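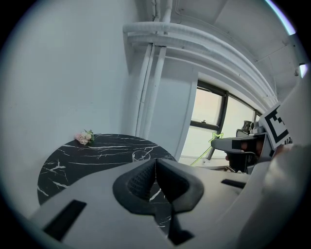

1. Introduction

Common privet (Ligustrum vulgare) is a semi-evergreen shrub used for hedging across most of lowland Britain. It can be raised from seed, but seedlings vary in habit and leaf retention, so hedging stock is usually raised from hardwood cuttings taken in the dormant season.

Practical guides agree that the base of a hardwood cutting should be cut just below a node. They differ on whether rooting powder is worth using on a species that roots as readily as privet. This project tested both points together on material from a single hedge, in order to see whether the position of the basal cut and the use of powder act separately or whether one depends on the other.

Two questions were set at the start:
(a) Does a cutting with its base at a node root more often than one with its base between nodes?
(b) Does rooting powder change the result, and does it do so equally for both kinds of cutting?

2. Materials

Shoots were collected from a privet hedge on the eastern side of the Cledton allotments. The hedge is trimmed once a year and had plenty of straight growth from the previous season. Only shoots of pencil thickness or slightly less were used. Soft tips were discarded.

The compost was Rillance cutting mix, supplied by Bastos, with sharp sand added at one part to three by volume. The powder was Stelon hardwood grade. One tub was used throughout so that age and storage were the same for every treated cutting. Module trays were washed and left to dry before filling.

3. Method

A total of 400 cuttings was prepared, divided into four groups of 100:

Group A: base cut just below a node, powder applied
Group B: base cut just below a node, no powder
Group C: base cut midway between nodes, powder applied
Group D: base cut midway between nodes, no powder

All cuttings were trimmed to 20 cm. The upper cut was sloping and made just above a pair of buds. The lower cut was straight. Remaining leaves were removed from the bottom two thirds. Treated cuttings were dipped to a depth of 1 cm and tapped once on the rim of the dish to remove the excess.

Groups were mixed within each tray and the position of each cutting was drawn from a random number table. This was done to spread any edge effect, as the outer modules dry more quickly than those in the middle.

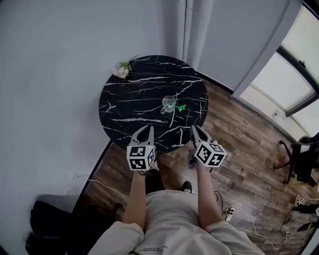 Trays were placed in an unheated cold frame in November and watered with 500 ml per tray whenever the surface of the compost had dried. The frame was opened on mild days. In frost it was kept closed and covered with a layer of fleece. No feed was given.

The cuttings were lifted in May. Compost was washed off in a bowl of water and each cutting was scored as rooted if it carried at least one root longer than 5 mm. All roots over this length arising directly from the stem were then counted. Side roots were ignored. Callus without roots was noted but scored as not rooted.

4. Results

Rooted cuttings out of 100, total roots, and mean roots per rooted cutting:

Group A: 81 rooted, 455 roots, mean 5.6
Group B: 74 rooted, 352 roots, mean 4.8
Group C: 66 rooted, 320 roots, mean 4.8
Group D: 41 rooted, 135 roots, mean 3.3

The total number of roots counted was 1262, from 262 rooted cuttings.

Taking the two nodal groups together, 155 of 200 cuttings rooted, against 107 of 200 for the internodal groups. The difference was significant (chi-squared = 25.5, 1 d.f., p < 0.001).

Powder raised the number rooted from 115 to 147 over both cut types (chi-squared = 11.3, 1 d.f., p < 0.001). When the cut types were tested separately, the effect was significant for internodal cuttings (41 against 66, chi-squared = 12.6) and was not significant for nodal cuttings (74 against 81, chi-squared = 1.4). No correction for continuity was applied. 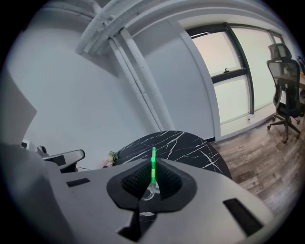
5. Discussion

The answer to question (a) is clear for this hedge. Privet stems carry their buds in opposite pairs, and the tissue at the node differs from that of the stem between. For marking out a cutting, the stem can be treated as a thin upright rod divided at intervals, much like the bright green stick held in the black cradle of the gripper, with its small notches along the length. The basal cut falls either at one of these divisions or in the plain section separating two of them. In Groups C and D the first roots were mostly seen some distance above the base, close to the lowest buried node, and the section below was often brown and soft.

For question (b), the powder was of use mainly where the cut was badly placed. A grower who cuts below the node would gain few extra plants from it, although the mean number of roots was higher in Group A than in Group B. The root counts were not tested statistically and this difference should be treated with caution.

6. Limitations

All material came from one hedge, which may have been planted from a single clone. The result may not hold for garden privet (L. ovalifolium) or for older wood. Internodes on the shoots varied in length, so the lowest buried node in Groups C and D was not at a fixed depth. Scoring was done by one person who could see from the base which type of cut had been made.

Survival after potting on was not recorded.

7. Further work

A repeat with material from at least three hedges would show how far the result depends on the parent plant. A group with two nodes buried at a fixed depth should be included. It would also be useful to lift a sample of trays in March to find out whether powder brings rooting forward without changing the final number.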